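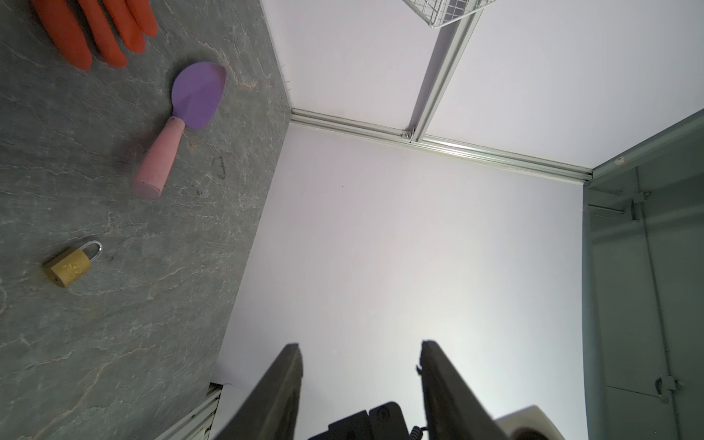

Zakhar Stetsiuk
4 de dezembro de 2023

1/ Notas sobre a pilha de compostagem da horta de Gevorik. Ciclo completo de 108 dias, três leituras de temperatura por dia, 313 leituras válidas. As que faltam são falhas da sonda ou minhas.

2/ Volume inicial: quase 1000 litros, montados de uma só vez. Montar aos poucos, à medida que chegam os restos de cozinha, dá uma pilha fria durante semanas. O material acaba por se decompor na mesma, mas as sementes de infestantes sobrevivem.

3/ Mistura: folha seca, aparas de relva, borra de café, palha de fava triturada. Relação carbono/azoto estimada por volume, com as tabelas do costume. A estimativa é grosseira. A folha de carvalho e a de freixo comportam-se de forma muito diferente e as tabelas põem as duas na mesma linha.

4/ Humidade pelo teste da mão: apertar um punhado, deve aparecer uma ou outra gota entre os dedos. Se escorre, falta material seco. Se o punhado se desfaz ao abrir a mão, falta água. Tenho um medidor de humidade para solo e deixei de o usar na pilha, porque a leitura varia mais com a compactação do que com a água.

5/ A sonda é uma Seruleo de haste longa. Três pontos: centro, meio caminho, periferia. Registo sempre o centro e anoto os outros dois quando a diferença passa dos 8 graus. Esperar que o valor estabilize antes de ler. O Danylo Sydorenko lia aos poucos segundos e os valores dele vinham sistematicamente baixos, foram todos corrigidos ou repetidos.

6/ Curva: subida rápida, patamar acima dos 55 °C, descida lenta. Primeiro reviramento quando o centro começou a cair. Depois de cada reviramento a temperatura recupera, mas cada pico fica abaixo do anterior. Ao terceiro, já em outubro, a recuperação foi tão pequena que dei a fase termófila por encerrada.

7/ Reviramento com forquilha, de fora para dentro. O que estava na periferia passa para o centro. Revirar tudo no mesmo sítio, sem trocar as camadas, serve para arejar e pouco mais.
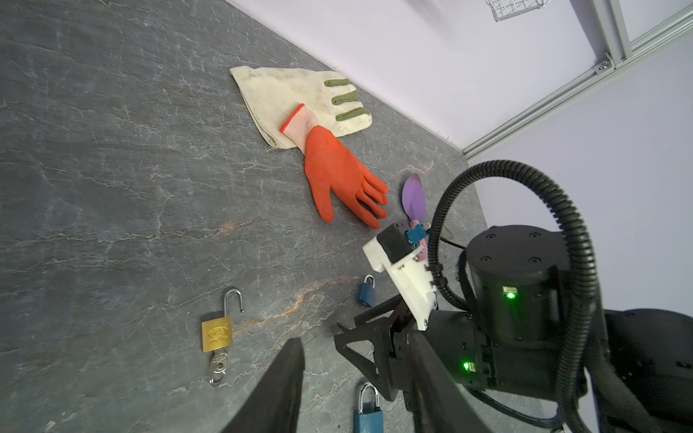 Luvas de trabalho e cadeados na mesa.

8/ Material de mão: forquilha de dentes curvos, pá, crivo, luvas. Para a forquilha prefiro lona, que agarra melhor o cabo. Para mexer em material molhado, borracha. Secar as luvas à sombra – ao sol a borracha endurece e abre fendas nas dobras dos dedos.

9/ Cheiro a amoníaco: azoto a mais, ou pH alto com a pilha quente. Acrescentar folha seca e revirar. Cheiro a ovo podre: falta de ar, quase sempre no fundo. Cal não resolve nenhum dos dois e no primeiro caso agrava. Continuo a ver cal recomendada para tudo.

10/ O Illia Polishchuk perguntou pelos ativadores comerciais. Experimentámos o Bestura em metade de uma pilha pequena, no ano passado. Não consegui separar as duas curvas. Uma pilha só, sem réplicas, portanto vale o que vale. Uma pá de composto velho entra sempre na montagem e sai de graça.

11/ Maturação: a temperatura igual à do ar não chega como critério. Teste do saco fechado durante uma semana, à sombra. Se ao abrir cheira a terra, está pronto. Se cheira a azedo, volta para o monte. Segundo teste com sementes de agrião, metade em composto e metade em substrato neutro, e comparar a germinação.

12/ Crivo de malha larga para os canteiros, malha fina só para sementeira. O que fica no crivo entra na pilha seguinte. Caroços de pêssego já vão no terceiro ciclo sem alteração visível. Cascas de ovo inteiras, a mesma coisa, convém moê-las antes.

13/ Falta tratar os dados da periferia, que têm lacunas. O Ivan Melnychuk ficou com a folha de cálculo e vai alinhar as leituras com a temperatura do ar. Quando estiver feito, ponho os gráficos nesta mesma sequência.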